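Artificial fruit

Artificial fruit is fruit made to be looked at. It has been produced in wax, glass, plaster, stone and, since the plastics took over, mostly in plastic. It keeps well. It is found in dining rooms, toy kitchens, store windows and the homes of aunts. 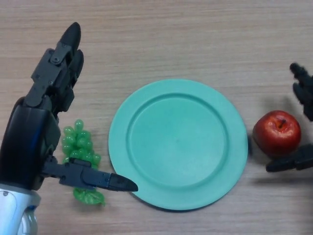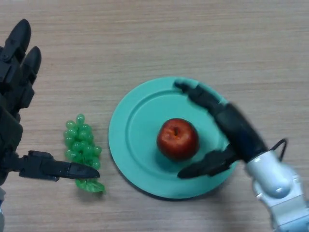
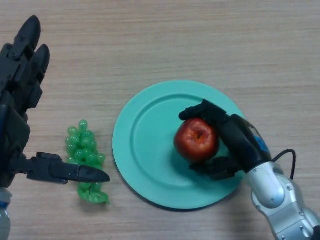
Green grapes with a turquoise plate, which also appears with a red apple in the second and third pictures.

Grapes

The bunch of grapes is the maker's showpiece. Light passes through a real grape, so translucent plastic flatters the copy, and a crinkled leaf of the same material is often added for conviction. The Grutwood catalog listed 16 kinds of bunch, a figure that includes two sorts of raisin - neither sold well.

Apples

An apple is harder to fake than it looks. A plain red ball reads as a plain red ball, so better makers mottle the skin and set a short stem in a proper hollow. Brøndum painted theirs by hand until one June, when it switched to spraying and the apples all began to blush on the same side.

Display

A single piece on a flat plate is considered modern. The heaped bowl is traditional and collects more dust. Provley, a maker of play food, advises lukewarm water and a soft brush, advice that is widely printed and seldom followed.

94 shares
16 comments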